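Vurdale Character Index

A dataset of character entries from the Vurdale TV series and the comics it was adapted from. Each row pairs a screen character with the comic version and notes what was changed: name, powers, family ties, first appearance, status at the end of the season.

Maintainer: Delyth Prosser

Contents

characters.csv has 695 rows, one per character per medium. A character who appears in both the comics and the show gets two rows joined by pair_id.
episodes.csv lists which characters appear in which episode, with a flag for speaking parts.
renames.csv covers characters whose names differ on screen. Drarnov is the longest entry, having gone by 5 names in print before the show settled on one.

Sources

Comic rows were typed in by hand from the collected editions. Screen rows come from the end credits, checked against the episodes. About 210 of the comic characters have never been on the show and have blank screen fields. Please leave them blank. An earlier version filled them with "unknown" and it broke the join.

Known problems

The Farkham twins share one row in the comics and have two on screen. The pair_id column handles this badly.
McKinnon is listed as human. The comics changed their mind in the second run, and the show has not said.
Powers are free text. "Cold," "ice" and "frost" all appear and mean the same thing.

Props table

props.csv was added in September and is still small. It records objects tied to a character's powers or backstory, with the episode and a short note. 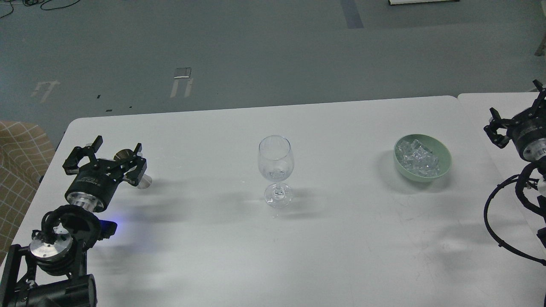 Entries in props.csv use one row per object, and the material column is for what the object looks like on screen. A stemmed glass and a bowl heaped with clear cubes would be two rows, with "clear" for the glass and "mint green" for the bowl in the color column. The cubes go in the contents column as "ice or imitation ice" unless the dialogue settles it. Keep notes under 300 characters.

Corrections

Open an issue with the pair_id and the episode or comic issue number. Fixes are merged on Wednesday evenings.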